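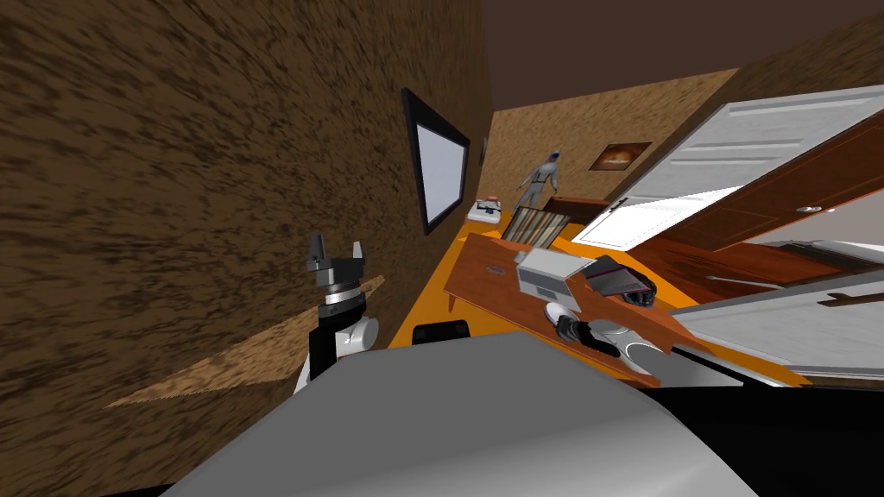 3. Setting up the room thermostat

This section covers fitting and setting the Vilent room thermostat supplied with Dronda panel heaters. Read it through once before you start. If the heater itself has not yet been fixed to the wall, go back to section 2.

Caution: switch off the heater circuit at the consumer unit before you remove any cover. The switch on the heater does not cut the supply to the terminals. Wiring must be done by a qualified electrician.

3.1 Choosing a position

The thermostat reads the air around it, so a poor position will give you a room that is always too warm or too cold.

1. Pick an inside wall in the room you use most.
2. Mark a point at chest height, clear of door swings and curtains.
3. Keep at least 2 metres between the thermostat and the nearest heater.
4. Keep it away from lamps, televisions, cookers and direct sun.
5. If cables come through the wall from a cold loft or cellar, seal the hole with putty. A draught behind the back plate will upset the reading.

Note: shelves and tall furniture can be moved in front of a thermostat years after it was fitted. If an older unit has begun to read wrongly, look for this first.

3.2 Fitting the back plate

1. Loosen the screw on the underside of the case. Do not take it right out.
2. Pull the bottom of the case towards you and lift the front off.
3. Hold the back plate against the wall, check it with a small level and mark the two fixing holes.
4. Check for hidden pipes and cables, then drill and plug the wall.
5. Feed the cable through the opening and screw the plate down. Stop when it is firm – overtightening will bend the plate and the front will not clip home.
6. Have the electrician connect the wires as shown on the label inside the front cover.
7. Hook the front on at the top, press the bottom in until it clicks and tighten the screw.

On rough or uneven plaster, use the foam gasket from the accessory bag. It goes behind the plate with the sticky side to the wall.

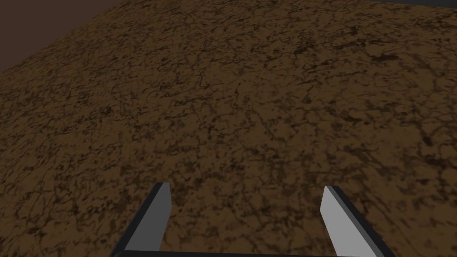
3.3 Switching on for the first time

1. Restore the supply at the consumer unit.
2. Wait for the display to show the room temperature. The unit may go through a short self-test first.
3. Press and hold MENU for 3 seconds. The clock digits will flash.
4. Set the hour with the plus and minus keys and press OK. Do the same for the minutes and the day.
5. Choose C or F. All temperatures in this guide are in Celsius.
6. Press OK again to save.

If no key is pressed for two minutes, the thermostat goes back to the main display and anything not saved is lost.

3.4 Setting the temperatures

There are three levels: Comfort, Night and Away. Away is set to 10 degrees at the factory. Leave it there if the house will stand empty in January or at any other time when frost is likely.

1. Press MODE until the level you want is shown.
2. Change the figure with plus or minus.
3. Press OK.

Leave a new setting for a full day before you change it again. Walls and floors take a long time to warm through, particularly stone floors and solid outside walls, and the air can feel cool long after the display has reached the set figure.

3.5 Correcting the reading

If the display differs from a thermometer you trust, hang the thermometer beside the thermostat overnight and compare the two in the morning, before the heating comes on. Open the service menu with code 212, choose OFFSET and enter the difference. Offsets larger than three degrees usually mean the unit is badly placed. See 3.1.

Caution: do not change any other value in the service menu. Some of them limit the load on the relay.

3.6 If the display stays blank

Check that the circuit is on and that the front is fully clipped in. If it still does not light, switch off and call your installer. For units bought through Heinonen, quote the number on the side of the case.

Section revised Nov 2, 2019 by Boonmee Paisan. Replaces the loose sheet packed with earlier Susisden models.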